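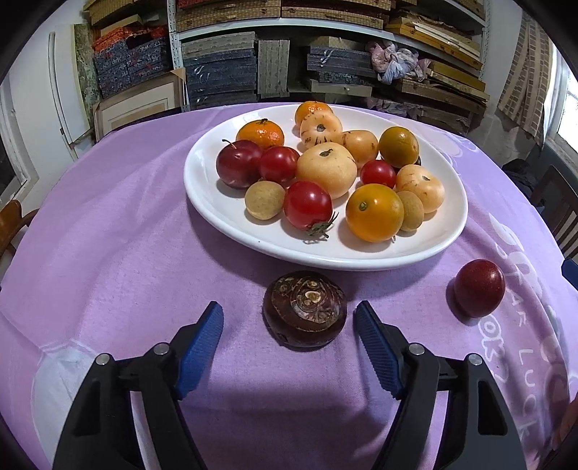 Figure 4. Hand-held gripper at the tabletop sorting station, with a water chestnut between the open jaws and mixed fruit and tomatoes on the plate behind.

4.2 What the budget has to cover

Most published cost estimates for small-scale produce handling start with the arm and end with the arm. We think this is a mistake, and the work in Figure 4 shows part of the reason. The items on one table run from a small cherry tomato to a large citrus fruit, and the water chestnut at the front is squat, ridged and shiny, with ragged papery bits on its surface. A buyer who prices a gripper against a single product, as the Trotar and Carnetti quotations both invited us to do, has priced a different job.

We asked each supplier for the same four things: a unit price, a price for replacement pads, a delivery time for spare parts, and a statement of the smallest and largest item the jaws would hold without adjustment. Only Mackay answered all four. Memov sent a brochure and offered a demonstration in April, with produce of its own choosing. We declined, and we would advise other small buyers to do the same unless they can bring their own mixed tray.

The hand-held gripper was entered in our plan at $735, with $42 for each pair of spare pads. These numbers look modest next to any powered arm, and they have been used to argue that hand-held tools are the cheap way in. We are not convinced. The purchase price leaves out the operator, who has to be paid for every pick, and it leaves out the time lost when cloths and plates are changed between trials. In our first draft of the budget these items had no line at all. When they were added, the tool itself became one of the smaller entries on the page.

Murdo MacAulay, who reviewed the draft, objected that labor should be charged to the study and kept out of the equipment plan. That is normal accounting practice and we understand why it exists. It also makes almost any hand-operated device look like a bargain. We have kept labor in Table 4 and marked it separately so that readers who prefer his method can take it out.

A second doubt concerns wear. Suppliers quote pad life in cycles, and the figure we were given most often was 700. None of them could say what had been gripped during those cycles. A pad closed repeatedly on a smooth test block tells a buyer little about one closed on a chestnut with concentric ridges, or on a tomato whose dried calyx sticks out to one side. Until a supplier reports pad life on mixed items, we suggest treating the quoted number as an upper limit and holding at least one spare pair from the start.

The plan makes no allowance for resale.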